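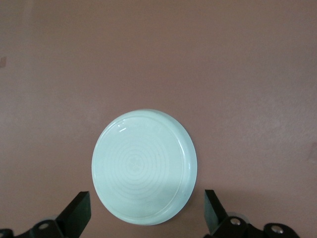

**Green plate, rings in the glaze, unreadable thing in the middle. Maker?**

**dishpan_hank** wrote:

Came home with this from the church basement sale, along with a gravy boat I didn't need and a lamp I needed even less. Pale mint green, raised lip, faint rings going out from the center. They start tight and get wider apart, then quit before the rim. In the very middle there's a raised mark of some kind, and I can't make it out. My wife says flower. I say flower on good days and squashed raspberry the rest of the time.

The guy at the table told me it was Barkow, in the voice of a man who had just remembered the word Barkow. Anybody?

---

**mrs_teacup** wrote:

Not Barkow. Barkow greens run yellow, like split pea soup somebody left out. Yours is on the blue side. I'd look at Gultosley, the everyday line, not the fancy one with the gold that comes off in your mouth.

---

**ovenproof** wrote:

> Barkow greens run yellow

Some do. I have a Barkow saucer as blue as a swimming pool. It's also chipped in two places and my brother-in-law ate a cigar off it, so I won't be entering it as evidence.

What does the back say, Hank?

---

**dishpan_hank** wrote:

The back says 758, pressed in, and under that a smudge that could be a letter or a thumb. I did try a pencil rubbing. I now have a very nice drawing of a thumb.

How does a person eat a cigar off a saucer?

---

**ovenproof** wrote:

It was a chocolate cigar. I should have said.

---

**kiln_widow** wrote:

758 could be a shape number. Gultosley shapes were four digits as far as I ever saw. My salad plates are 1107 and the soup bowls are 2972, and I've washed them enough times to be sure of it. So I'd cross off Gultosley, sorry Mrs. T.

The rings fit Ross better. They liked rings. I had a Ross pie plate with a center mark so buried in glaze that I took it for a flaw until my daughter found the same one on hers.

---

**mrs_teacup** wrote:

Gultosley had three-digit numbers early on. I'm not crossing anything off on the strength of soup bowls.

---

**kiln_widow** wrote:

They're good soup bowls.

---

**plainwhite** wrote:

I'll be the one to say it. It's a green plate. Put a sandwich on it.

---

**dishpan_hank** wrote:

Did that at lunch. Tuna. No new information came to light.

---

**brinov_or_bust** wrote:

Has anybody considered Brinov

---

**mrs_teacup** wrote:

You say Brinov every time. You said Brinov about the butter dish with the word Ross on it.

---

**brinov_or_bust** wrote:

and I stand by it

---

**kiln_widow** wrote:

Hank, if you want a real answer, there's a booklet by Shigeru Hamada on center marks, self-published, nearly all line drawings. He sorts them by how many lobes they have, so even a blurry one gets you to the right couple of pages. My copy is at my sister's and has been since before she moved, but the library got me one through loan the first time.

Also try looking at it in a dark room with a flashlight laid down flat next to it. Overhead light goes straight to glare on these glazes and you lose the mark.

---

**dishpan_hank** wrote:

Did the flashlight in the pantry with the door shut. My wife asked what I was doing in there and I told her, and she went away again without comment.

Still can't count the lobes. More than three. Past that I start seeing what I want to see. I've put in for the Hamada at the library and they say September.

---

**ovenproof** wrote:

What did you pay, if it isn't rude to ask?

---

**dishpan_hank** wrote:

A dollar. He wanted two, but I took the lamp.

---

**plainwhite** wrote:

This thread has now cost more than the plate. The site says 3000 views.

---

**mrs_teacup** wrote:

Half of those are me checking whether anyone agreed about Gultosley.

---

**dishpan_hank** wrote:

I'll post again when the booklet comes in. Meanwhile if anyone wants a gravy boat, it's white, it pours down its own chin, and I'll pay the postage.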